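Gremlow Lockout Station Review: 14 Months on a Packaging Line
Posted in February by Ruan Botha

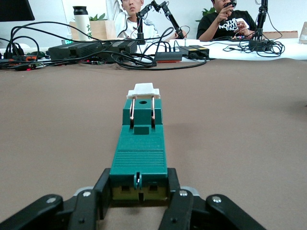 Green plastic body, white tip.

We bought the Gremlow lockout station for our packaging hall after an audit found padlocks kept in three different drawers. The board has room for 14 padlocks, 15 tags and two hasps, and it hangs next to the main panel at the Pletitz site.

Mounting took one person under an hour. The screws in the box were too short for our wall, so we used our own. The clear cover closes well but scratches easily, and ours is hard to read through now from a few steps away.

The padlocks have held up. Each one has its own key, and the bodies don't conduct. We have lost two keys and had to cut both locks off, with the shift lead signing for it each time. Replacements from Kahsay came in a week.

The tags are the weak part. Ballpoint rubs off after a few days near the wash area. We switched to the Treslow write-on tags and a paint marker.

At $65 for the board and the first set of locks, I think the price is fair. It doesn't replace a written procedure for each machine, and you still have to test for zero energy before anyone reaches in. Larger sites will want a second board at the far end of the hall.

Rating: 4 out of 5. I took one point off for the tags.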